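黒い服を家で染め直す手順

3月13日更新

黒い綿の服って、気がつくと黒じゃなくなっていますよね。膝が白っぽい、縫い目だけ茶色い、並べてみると一着ごとに違う灰色をしている……。私はずっと「古くなったから仕方ない」と思っていたのですが、2月にFlidcombeの染色教室で染め直しを習ってから、すっかり夢中になりました。バケツひとつでできるうえ、染め上がりを水から引き上げる瞬間が本当に楽しいんです！

このページでは、水で溶かすタイプの反応染料を使うやり方を書きます。鍋で煮るやり方もありますが、大きな鍋を染色専用にしないといけないので、最初の一回なら断然こちらをおすすめします。

まず、染まる服かどうか

作業の前に、必ず内側の洗濯表示を見てください。綿、麻、レーヨンはよく染まります。ポリエステルはほぼ染まりません。混紡の場合は綿の分だけ染まるので、綿が半分なら真っ黒にはならず、濃いめのグレーで止まると思ってください（それはそれで味があって、私は好きです）。ウールや絹はこの染料の助剤と相性がよくないので、別の染料を使います。

見落としやすいのが縫い糸です。綿100%と書いてある服でも、縫い糸はたいていポリエステルで、染まらずに元の色のまま残ります。元が黒い服なら糸も黒いはずですから、ほとんど気になりません。ベージュの服を黒にしたときは、ステッチがくっきり浮き出て、まるで別のデザインになりました。

もうひとつ、漂白剤が飛んで色が抜けた部分。ここは染まるには染まりますが、周りより浅い黒になりがちです。気になるなら、その部分だけ先に筆で染液を置いて、乾かしてから全体を染めると差が目立ちにくくなります。

明るいところに広げて調べる

染めるものは、畳んだまま判断しないで全部広げてください。前も後ろも、股下も、ポケットの口も見ます。油じみや糊が残っていると染料をはじくので、見つけたところに待ち針か洗濯ばさみで印をつけておきます。照明は昼間の窓明かりがいちばんです。電球の下だと、茶色くなった黒がまだ黒く見えてしまうんですよ。

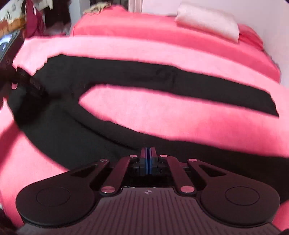

印をつけたしみは、食器用洗剤を少しつけて指でもみ、ぬるま湯で流します。そのあと服全体を普通に洗濯します。ここで柔軟剤は入れないこと。繊維の表面に膜が残って、むらの原因になります。洗い終わったら脱水だけして、干さずに次へ進みます。湿っている布のほうが染液を均一に吸ってくれます。

用意するもの

・反応染料の黒。私が使っているのはMestusの1231番で、青みのある黒です
・塩（食塩で大丈夫）
・ソーダ灰
・11リットルのバケツ
・かき混ぜる棒、長めのゴム手袋、マスク
・台所用のはかり。乾いた服の重さを先に量っておきます
・床に敷くビニールシートと、捨ててもいい雑巾

黒は他の色より染料をたくさん使います。ここは声を大にして言いたい！ 赤や青の感覚で入れると、ほぼ間違いなく紺かグレーになります。染料の説明書に布の重さごとの分量が載っているので、黒の欄を見てください。私のパンツは乾いた状態で約400グラムあり、Mestusの大袋ひとつを使い切りました。

染液を作る

マスクと手袋をつけて、窓を開ける前に粉を量ります。順番が逆だと、風で粉が舞って大変です（白いカーテンの隣でやった私が言うのですから確かです）。粉を少量のぬるま湯で練って、だまがなくなったら湯を足してさらさらにします。ここは急がないでください。溶け残った粒が布につくと、そこだけ濃い点になって、あとから取れません。

バケツにぬるま湯を5リットル入れ、説明書の量の塩を完全に溶かします。そこへ溶かした染料を加えてよく混ぜれば、染液の完成です。

染める

湿った服を広げながら、裾から少しずつ沈めます。丸めて放り込むと、内側に折れたところが薄くなります。全部沈んだら棒でゆっくり動かし続けてください。最初のうちが勝負で、ここでよく動かすと仕上がりがぐっとよくなります。好きな音楽をかけておくと、意外とあっという間です。

布の中に空気がたまると、そこだけ浮いて染まりません。ポケットは裏返して外に出し、ウエストの二重になった部分は指で押して空気を抜きます。

しばらく染料を吸わせたら、いったん服を引き上げ、別の容器で溶かしておいたソーダ灰を染液に混ぜます。服の上に直接かけるとむらになるので、面倒でも引き上げてください。混ざったら服を戻し、またゆっくり動かします。ソーダ灰が入ると染料が繊維と結びつき始め、ここからが定着の時間です。時間は染料によって違うので、説明書に合わせます。ときどき上下を返すのを忘れずに。

すすぎと洗い

染液を流したら、まず水ですすぎます。いきなり熱い湯を使うより、水で塩とソーダ灰をしっかり落としてから温度を上げるほうが、余分な染料がきれいに抜けます。びっくりするほど黒い水が出ますが、これは布と結びつかなかった分なので、がっかりしなくて大丈夫。水の色が薄くなってきたら、熱めの湯に洗剤を入れてつけておき、もう一度すすぎます。

脱水して陰干し。濡れているあいだは実際より濃く見えるので、色の判断は完全に乾いてからにしましょう。最初の数回は、ほかの洗濯物と分けて洗ってください。

色を長持ちさせるには、裏返して洗う、日なたに干さない、すすぎを水でする。地味なことばかりですが、膝や縫い目の白っぽさの出方が目に見えて違ってきます。

むらになったとき

私の最初の一着は、右の太ももに雲みたいな模様が出ました。教室で見せたら「もう一回染めればいい」とあっさり言われて、本当にその通りでした。黒は重ね染めに強い色です。二度目は染料を半分に減らし、動かす時間を長めに取ったら、どこが雲だったかわからなくなりました。

模様が気に入ったなら、そのまま着るのも楽しいと思います。Plerbridgeの古着市では、わざとむらに染めたシャツを並べている人がいて、つい一枚買ってしまいました。

読者の方から

前回このページを載せてから、試してみたというお便りをいくつもいただいています。うれしいです！ 順に紹介します。

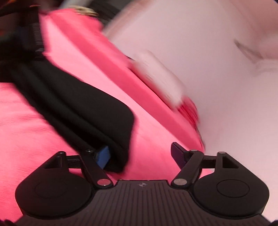

Mattes Hagedornさんからは、塩を溶かしきらないうちに染料を入れてしまい、裾のほうにだけ濃い筋が出たというご報告がありました。二度目は塩を先に別の容器で溶かし、それから合わせたところ、筋は出なかったそうです。なるほど、この方法なら底に塩がたまっていないか目で確かめられますね。私も次はまねします。

Sanaa El Sherbinyさんのご質問は、ゴム入りのウエストでも染められるか、というもの。染められますが、ゴムの部分は布より薄く仕上がることが多いです。トップスを外に出して着るなら隠れますし、気になるようなら、染め終わってからゴムだけ黒いものに入れ替えるときれいに仕上がります。通し口を少しほどいて、新しいゴムを古いゴムの端に縫いとめて引っ張れば、入れ替えはすぐ終わります。

青みの黒より赤みの黒が好きという方には、手芸店のMancusoに色見本の布がありました。袋の印刷と布の色はかなり違うので、行ける方は窓際で見比べてから選んでみてください。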